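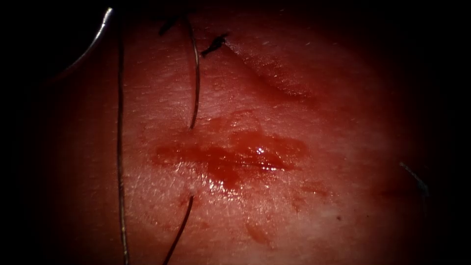

Stitches at the suturing station, with the needle at upper left.

How to Watch a Robot Suturing Demo Without Being Sold To

I went to the Urnstead open day expecting a sales pitch with snacks, and I got one. The suturing station was still worth the trip, provided you go in with a plan. Mine is below.

Before you go

Read the program and find out which demos are live. At Urnstead the Bosero talk was slides only. The Cana station was the one running on tissue, so I skipped the slides. Write your questions down. You will forget them once the music starts.

Step 1. Ask who is driving

"Robotic" covers a lot of ground. A person may be steering every move from a console, or the software may be doing part of a stitch on its own. Ask which, and ask about the stitch being made right then. Ciarán Breathnach, who ran the station, told me a person was at the controls the whole time. The poster behind him said "autonomy" in very large letters.

Step 2. Stay for a full stitch

Most visitors leave after the needle goes in. Give it at least 3 tries from first bite to trimmed ends, and note every time a person reaches in to help.
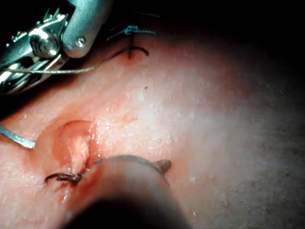 Thread handling is where I'd put most of your attention, because a clean needle pass makes a good video and tells you little about the knot. Look at what the gripper is doing with the slack. On the screen I could see the jaws holding a long, thin strand that led to a dark loop over a small puncture point, and that loop is the part to keep watching. Does it close flat? Does the tissue pucker? Ask to see the finished knot up close.

Step 3. Ask for the bad numbers

The handout claimed 2,000 practice stitches. I asked how many had to be redone and was offered a tote bag. If you get a figure, ask how many operators it covers and whether the last 200 went better than the first.

Step 4. Compare on the same day

Long had a booth 2 aisles over with a hand-stitching bench. Go there next, while the robot's pace is fresh in your mind, and time both with your phone.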